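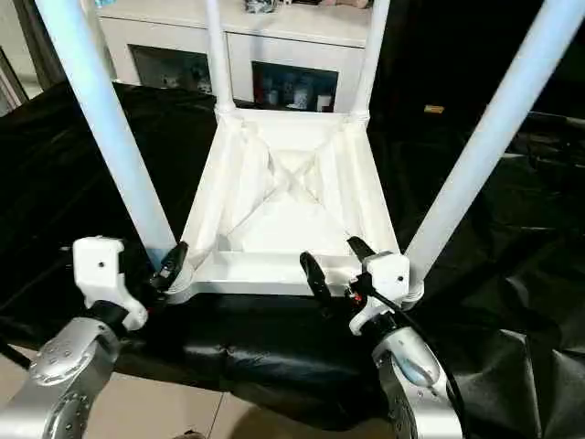
February, notebook 2, Trirnstead square

Back in the office at 16:30 after the site walk with Fadime and Euan. I write this while I still remember it.

The north edge of the square is worse than on the survey. The fall goes toward the old bakery wall, not toward the street drain, so the paving levels on our sheet cannot stay. Euan took levels along the wall and will send them to Kwok-wai tonight. I measured 258 cm between the wall and the first tree pit. The drawing says 300. Somebody moved the pit in an earlier revision and the dimension text was typed by hand, so it did not update. Please, everyone, no typed dimensions!

Fadime wants to keep the granite kerb stones from the tram period. We counted 40 that are good enough to lay again. The others have broken corners, but they could go under the benches as an edge. I like this idea. Must ask Tarawneh if they can store them, and for which price. 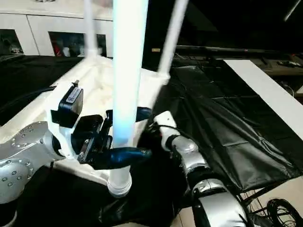

Model for the residents' evening: scale stays 1:200, Defne agrees. She asks that the arcade roof can be lifted off, so people can look at the passage below. I tried it with thin card and it bends. Next try with two layers, grain crossed.

Tsz-kin called about the lighting. The council prefers wall lamps in the passage and no masts, but the owner of the corner house has not given permission for the fixing. Not our task, but we should draw both versions.

To do:
Correct sheet 2, tree pits and north levels
Send kerb list to Fadime
Ask Clasasitz for a sample of the darker joint sand
Find out who has the key for the cellar under the bakery, Euan thinks the vault continues below the paving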